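Supper at Edon, and who gets the last spoonful

The kettle is on before I have my coat off. My host has cooked the shared supper at Edon for 23 years, and she would much prefer to feed me than be interviewed.

"You start with the rice," she says, settling in at last. "If the rice is right, people forgive you the rest, and they've had a lot to forgive me!"

She learned from an aunt in Pustell – a fierce woman, by all accounts – who rinsed every pot 2 times and never let a child near the lid.
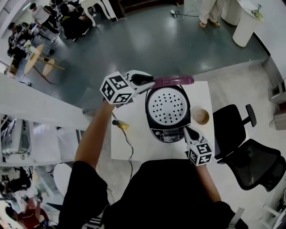
Her neighbour Stevens holds that rinsing is a waste of good water, and told me so over the fence, adding that the suppers would be half as long if people argued less about it.

"Well, he still comes," she says, laughing. "He comes early, too."

In October she cooked for a table of 11, with plum pickle brought over from Lilel, and they sat talking until the candles gave up. I ask whether she ever thinks of stopping. She pushes the biscuits towards me and asks if I like lentils.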